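Evening Receiving Lead – Delić Household Goods, Trurncombe

Posted May 11, 2023 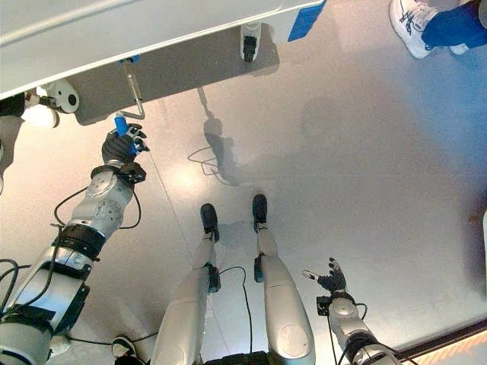 A white panel, possibly a cart or table top, and a caster on a pale grey floor.

Delić Household Goods sells kitchenware, bedding and small furniture to hotels, rental owners and a few independent stores. We are hiring one evening receiving lead for our Trurncombe building. It is a permanent position, 32 hours a week, and reports to Vesna Petkov, the receiving manager.

The previous lead moved over to purchasing in February and the evening crew has been sharing the work between them. We would like to have someone in place before the fall orders begin to arrive.

What the job involves

You will run a crew of 6 on the evening shift. Most of what comes in is on pallets from the Drellow rail yard, with smaller cartons delivered by courier until 7:30 p.m. The crew unloads, checks each delivery against the purchase order, labels it and puts it away. On a normal evening that is 257 order lines. Before the holidays it can be double.

As lead you will:

Assign the doors and decide what gets unloaded first
Sign off on shortages and damage, and write them up the same night
Take a share of the unloading and put-away yourself
Train new crew members on our stock system, Otau
Leave written notes for Keith Kettle, who leads the morning shift
Close up the building and set the alarm

This is physical work. You will be on your feet for most of the shift and will lift cartons of up to 45 pounds. Pallet jacks and carts are provided. The receiving area is heated in winter but the dock doors are open a good deal of the time, so dress for it. Steel-toe shoes are required and we pay back up to $120 a year toward them.

What we are looking for

At least two years in a warehouse, stockroom or loading dock. You do not need to have been a supervisor before, but you should have trained someone or covered for a lead at some point and be able to tell us how you handled it. You need to be comfortable on a computer and able to write a short, clear damage report. A forklift certificate is useful. If you don't have one, we will pay for the course within your first 3 months.

We do not ask for a diploma or a driver's license. Please note that the last bus to Drellow leaves the stop across the road at 10:50 p.m., and the shift ends at 10:30.

Pay and hours

$24.75 an hour, plus $1.50 an hour for time worked after 8 p.m. The shift starts at 2:30 p.m. and includes a half-hour paid meal break. You will work four evenings a week on a schedule that is set a month ahead. One weekend evening in four is part of the rotation.

Health and dental coverage start after 60 days. Paid vacation is 15 days in the first year. There is a staff discount on everything we stock – and a shelf of scratched and returned items that go for a dollar or two.

The building holds nearly 2,000 pallet positions and was re-racked last year. The lunchroom and lockers are on the ground floor. There is free parking at the back, entered from the side road.

How to apply

Send a resume, or just a page about where you have worked and what you did there, to Siiri Honkanen in the office. You can also drop it off at the front desk between 9 a.m. and 4 p.m. Please put "Evening lead" at the top and include a phone number and the best time to reach you.

Fouzia Qureshi will call everyone we would like to meet. Interviews take about 40 minutes and are held at the building, with a walk through receiving afterward so you can see the shift at work and ask the crew questions. Bring closed shoes. We ask for two references, but only after the interview.

Current employees should speak to Vesna first and do not need to send a resume.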